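Clearing Up

The garage in Wadport had been promised to the car every January for as long as we'd owned the car. By the time the second arm arrived, the car had stopped asking.

I bolted the rail to the bench-end of the old dining table, or what my wife still called the dining table, and fitted the two arms to it side by side. She came out in her slippers to see what all the drilling was.

"There's two of them now," she said.

"One can't hold a tray and wipe it."

"I can."

I let that go by. We'd been married long enough for me to know which ones to let go by.

The kit had come from Stedau, with a manual translated by somebody who had strong feelings about torque and none about verbs. "The shoulder is desired tight," it said. I desired it tight for most of an evening and stripped two screws doing it. The software was a thing called Pacheco, free to download, maintained by people on a forum who answered every question with a different question. I asked why my left wrist drooped. They asked what I meant by left.

The plan was simple enough to fit on the back of a rates notice. After tea, the arms would clear up. Bowls into the rack, rubbish into the tub, crumbs wherever crumbs go. I'd told my brother-in-law it would be going by Easter, and he'd written it on his calendar, which I thought was unkind of him.

My wife supplied the crockery, after some negotiation. Nothing from the wedding set. Nothing her mother had touched. What was left was the sort of stuff you take camping and don't mind leaving behind, and I carried it out to the garage and laid it all out as if we were expecting company.

The first 200 tries went into the log under "calibration", a word I had come to lean on. The right arm would set off for the rack with tremendous purpose and stop short, like a man who's walked into a room and forgotten what for. The left one preferred to hang about. I moved the tub. I moved the rack. I moved the lamp, and then I moved the lamp back and wrote that down as well.

"What's it doing?" she'd call from the kitchen.

"Thinking."

"Tell it I've finished in here."

She had, too. I could hear her hanging up the tea towel.

It was a cake wrapper that changed her mind about coming out to watch, pandan, from the shop on the corner. She'd eaten the cake. I had asked her to keep the packet, and she'd handed it over with the expression of a woman who has married into something.

"It'll never get hold of that," she said. "I can hardly get hold of that."

She pulled up the paint tin and sat down.

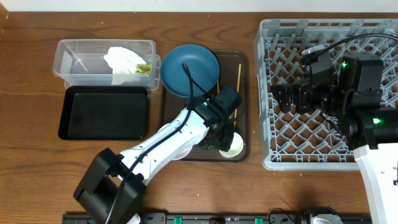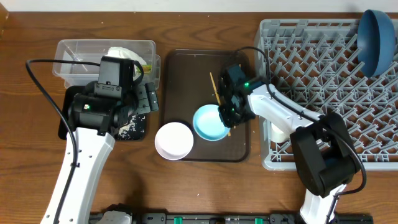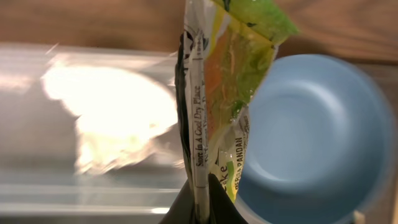
The table in the garage, and the cake packet in the grip. Wadport, July 2020.

"Well," she said, when the packet was up. "Now what?"

Now what was a fair question. In my version the arm went to the tub. I had explained the tub to it more than 300 times, in three kinds of light. The arm held the packet and considered its position. The fan heater ticked. Somewhere down the street a dog was having an argument with a bin.

"It's reading the label," she said.

"It can't read."

"It's holding it like you hold the phone bill."

I had my thumb on the off switch by then, for comfort mostly. I'd rehearsed a few remarks for this moment and they all depended on something happening. She leaned forward on the paint tin with her elbows on her knees. I noticed she'd stopped looking at me and was looking at it, and that her lips were moving a bit, the way they did when our boy was learning to park.

"Go on," she told it. "Over there. Over there, love."

I'd spent the better part of 13 months on that machine and I had never once called it love.

I wrote to the forum that night to report progress. Somebody in Mernirau replied within the hour to ask how I was defining progress, and whether my rack was level. I went out with the spirit level and a torch. She was already there, in her coat over her nightie, turning the white bowl around on the tray.

"It doesn't like it that way," she said. "Try it from this side."

I asked her how she could possibly know what it liked.

"Hand me that cup," she said, "and put the heater on."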